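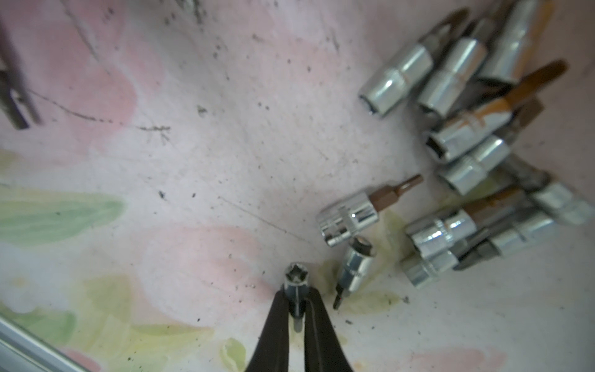

Search stories Go

The General of Mutthorpe

The guidebook gave Mutthorpe one star, for the statue. Drita Milošević had come 1000 miles to see it and had the wrong shoes on.

"General Marulanda," said Fredy Betancur, who had the official cap. "He won the battle from that horse."

"It's facing away from the river."

"He won it over his shoulder."

She walked around the plinth. The horse had the worried look of an animal that had met the sculptor. The plaque thanked the General for his victory and the bank for the bronze.

"Which battle?"

"That's on the long tour. It costs six dollars and there's a hill."

She paid. The hill was as promised.
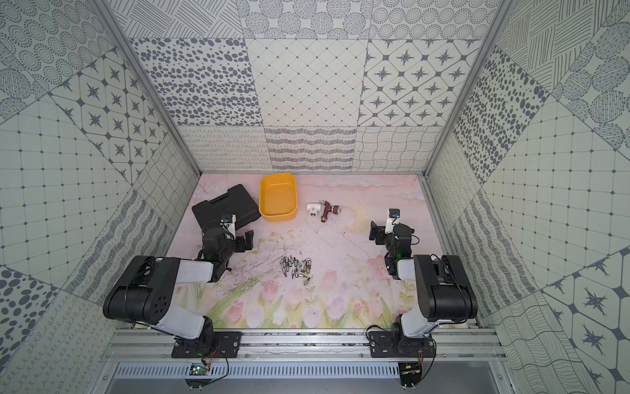 2. The Hill

At the top stood a second General, smaller, on foot.

"What happened to the horse?"

"Budget," said Fredy. He took off the cap, out of respect or heat. "My grandmother said he never fought at all. He sold hay to both sides and was late with it."

"And they built him two statues?"

"They couldn't fight without hay. Everyone went home alive." He put the cap back on. "I don't tell that one on the short tour."

Drita tipped him two dollars and asked about shoes.

More stories
The Last Ferry to Zakis
Rellton by Night
Postcards from a Closed Museum

Contact | Copyright | Back to top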